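What a Two-Arm Kitchen Cell Costs After the Quote

Veerle Lambrechts keeps two budget sheets for every kitchen cell she plans. The first lists what the vendor quotes. The second lists what the counter will demand once the arms are bolted down, and it is usually the longer one.

Lambrechts plans equipment for Pimmont, a contract test kitchen that runs two-arm cells on ordinary counters. The purchase under review this January is a second cell for its Skovham site. Arms, grippers and controller come as one line from Grabner. Everything else is bought separately, and that is where estimates drift.

The first drift is reach. A counter stocked with a cutting board, fruit, bowls and a food processor leaves less working area than the floor plan suggests. Pimmont now measures free space with the counter loaded and buys to that figure. 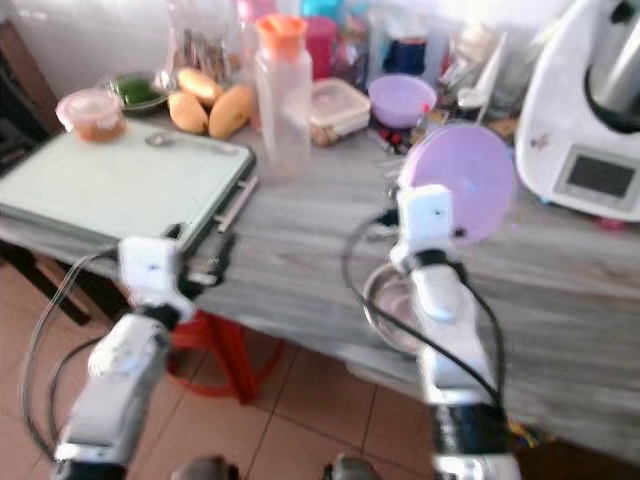 Measuring loaded is fine until the menu changes, according to Goter, which supplies mounts and stands to the same buyers. Its advice is to plan for the fullest counter of the year and accept some idle reach the rest of the time. Lambrechts agrees in part. She allows for the fullest counter of the quarter and rents a second stand when a job exceeds it.

The second drift is fingers. They are priced as spares but behave as consumables. Contact with board edges and bowl rims scuffs the surface, and a worn surface changes how a thin plastic rim sits in the grip. The Skovham plan carries 2 sets per arm at delivery and a reorder at month 5. A replacement set is entered at $681, shipping included. The wrist cameras are covered by the service contract, but cleaning them is not, so operator time goes on its own line.

Lambrechts also asks for a trial with the buyer's own dishes before signing. A light bowl and a heavy one can need different grip settings, and tuning hours are billable after acceptance.

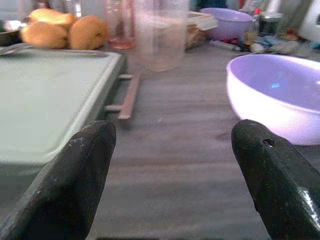

Dishes should be frozen before the purchase order goes out, Mads wrote in response to an earlier draft of the plan. Each new bowl shape is a change request, and change requests are how a fixed price stops being fixed. The final version adopts the point. Any item added after signing is charged to the project that wants it.

The third line is cable. Loops hanging from a gripper need clearance above and beside the work, and a snag stops the cell. Sleeves and clips are cheap. The labor to route them is not, and the plan sets aside $2,000 for routing, rechecking and one full rework.
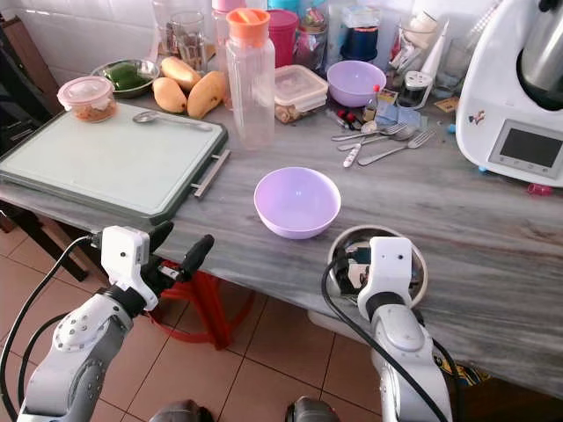 Two arms at a stocked counter, with bowls, cutlery and a food processor within the work area.

Flooring, power and lighting close the sheet. Pimmont treats them as building costs and depreciates them apart from the cell, so that a replacement cell does not inherit them. The Skovham order is to be placed once Grabner confirms lead time on the fingers.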